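Call for Participants: Adult Children and Their Fathers, Interview Study
Wevero Family Research, Clivport

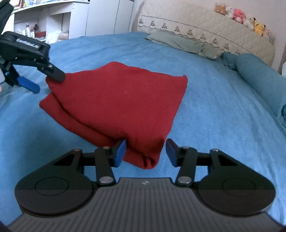
Who can take part?
Adults aged 20 or older who grew up in the same home as their father or stepfather for at least eight years. The father may be living or deceased. Current contact with him is not required.

The study looks at how adults describe a difficult father at different points in their own lives, and whether the account changes after they marry, have children or lose a parent. Religious belief is covered in one section of the interview, which can be skipped.

Participation consists of one written questionnaire (103 items, completed at home) and two recorded interviews by phone or at the Ersoy Building, Clivport. The second interview takes place in December. Siblings may both enroll – they are interviewed separately, and neither sees the other's answers.

Recordings are transcribed under a code number. Names and places are removed before analysis. Participants may withdraw at any time up to the second interview and have their material deleted.

This is not counseling. Applicants currently in a court case involving a parent cannot be enrolled.

To apply, write to Berkay Soylu, study coordinator, Wevero Family Research, Stovemeck Road, Clivport. Include your age and a daytime phone number.

Posted July 2026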